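# Bench Gallery, 8 August 2025

Welcome to the small-scale corner of the Lirnness teaching lab, where the test tubes come out and everybody gets a bit too excited about color!
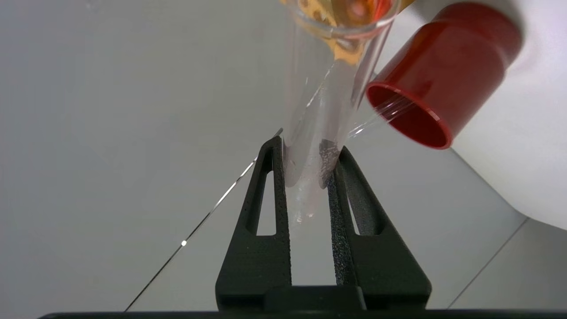

I've been adding to this page ever since we moved in, and I still get a kick out of the amber shades most of all — that warm yellow-orange that goes almost red when the light catches it. Clear tubes are the best for this. You get the color and all those long white streaks of light running down the walls, and I could look at them all afternoon.

Our tubes come in boxes of 500 and we go through them faster than I'd like. Racks hold 50 each, and the good ones live on the shelf by the sink.

More pictures go up in November, once the Avram bench is set up and the new Todier racks are in. I can't wait!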